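Subject: Re: [stovcombe-makers] Gripper keeps coming in high on soft things 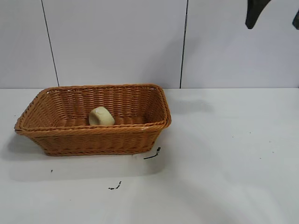 Yellow block in the wicker basket, fingers open, from the fixed camera.

Hi all

Quick one before I have to get the kids, sorry for the state of it. Replying to Brayden's message which I've pasted in bits below. Short version: I think it's two faults on top of each other, the height and the basket, and we've been trying to fix both with the same number.

On 19:40, Brayden Dufour wrote:
> Had another go on the arm at the workshop last night. On the bare table
> it picks up the yellow block nearly every go. Put the same block in the
> basket and it's hopeless. Either stops above it and closes on air, or
> it comes down on the rim and the Pusix board trips out.
>
> I've had the down height anywhere from 56 to 129 in the config and
> there's no value that does both. Is the shoulder servo just weak? It
> does sag a bit when the arm's stretched out. I can bring the spare from
> the Penner kit if somebody wants to help me swap it.
>
> Also are we wedded to that basket. I've got a plastic tub at home with
> straight sides.
>
> Brayden

Right. In order, more or less.

> Is the shoulder servo just weak?

Don't think so. I checked the sag with a ruler, 3 mm at full stretch with the fingers on and nothing in them. Annoying but not what's killing us. Please don't swap it yet, if we change the servo we have to redo the zero on every joint and I only just got that sitting right. Bring the spare by all means, put it in the drawer.

> there's no value that does both

No there won't be. Look at the basket, the sides lean outwards, so the opening is a good bit wider than the floor. The camera finds the block all right, but the script then treats everything as if it's flat on the table. It isn't, it's on the basket floor, with the front wall hiding the bottom of it. So the outline the script gets is only the top part of the block and the middle point comes out too high up. Then we add your height on top of that. Wrong twice.

What I've done, on the branch called flustik (don't ask, it's what the old gripper was called and the folder name stuck):

- basket has its own floor height now, separate line in the config, measured with the depth stick not guessed
- if the bottom edge of the outline runs along the rim it uses the full block size from the settings file in place of what it can see
- arm goes up first, then across, then down. Before it was cutting the corner and that's your rim strikes
- opening width left wide until the last bit of the drop

Not tested much. Did a few goes with the power turned right down and it didn't hit anything, that's all I can claim. Didn't have time to do proper picks.

> Also are we wedded to that basket

I'd like to keep it a while. The tub would be easier but the whole idea was picking things out of the sort of stuff people have lying about in the house, and the rolled rim and the lean on the sides is exactly the awkward bit. If it's still being daft by the end of March then yes, tub.

Other things while I'm here

The camera. It is bolted where it is bolted. Somebody nudged it before and I lost an evening. If you need it moved say so on the list FIRST and then whoever moves it does the calibration, all of it, not just the two corners. Running at 720 lines for now, going higher made the Pusix crawl.

The table could do with a wipe. Black specks and a little squiggly bit near the front corner of the basket, and the blob finder is picking up anything dark if you've got the threshold low. I've set a minimum size so it should ignore them but I'd sooner they weren't there. Damp cloth, not the spray, the spray leaves it shiny and then we get glare on the right hand side where it's bright anyway.

Shadows. The finger shadow falls on the table to the right of the basket when the arm's waiting up there, soft and faint but it is there, and as the arm comes accross it'll go over the basket too. So take the picture for the outline BEFORE the arm moves, not during. I've put that in the script but if you're running the old one off your own laptop it won't do it.

Finger tips. Anyone got opinions on rubber? The dark grey ones are fine for hard things but foam squashes and then springs out sideways. I was thinking a strip of old inner tube glued on the inside faces. Would add a bit of thickness so the closed position needs changing too. Brayden you did something like this on the Penner didn't you, what glue, mine peeled off.

Jobs if anyone's in this week:

1. pull the branch, run it with the block in the middle of the basket, low power, hand on the stop button
2. same but block shoved up in a corner (I expect this to fail, corners are rounded and the fingers want to go in square)
3. write down what happend in the book by the printer, including the ones that worked

I'm in after seven most evenings, key is in the usual place. If the board trips again don't just reset it, read the light first and write down how many blinks. Brayden do you remember how many it was?

Got to run

M.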